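Packing Day at Hilance Hall

Our November fruit and veg share is my favourite morning of the whole month, and this one was a cracker! The doors opened at nine, the kettle was on well before that, and by lunchtime 23 households had their food for the week. Blažena Halás brought her poppy seed cake again and it lasted until half past ten, if that.

Have a browse, and do shout if you'd like a copy of anything.
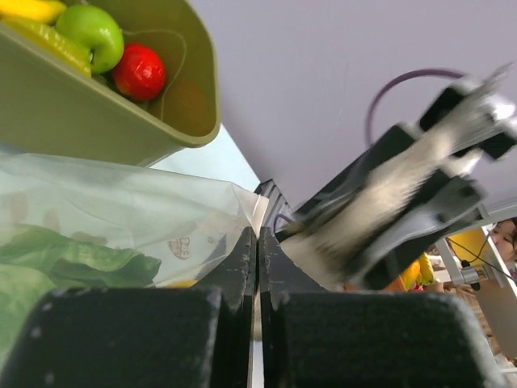
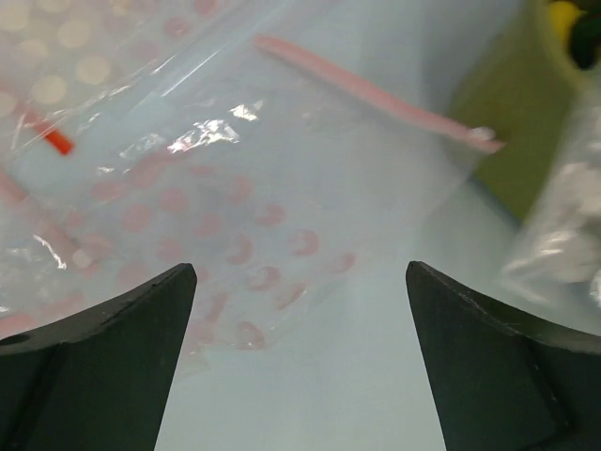

Fruit in the green bin and leafy greens in a clear bag (first picture), then a zip-top bag with pink dots (second picture).

I do love the colours at these mornings - all that red, green and yellow together on a grey day is enough to make anyone want to go home and cook. Apples are always the first thing people ask me for, and the Khan end of the street would happily take the lot.

If you have clean bags going spare, zip-top ones especially, please drop them in the box by the side door. We got through 400 last year and they're brilliant for salad leaves and smaller bits. Bins too, if they stack.

Next share is the second week of the month, same hall, same time. New faces very welcome - bring a bag and come hungry for cake!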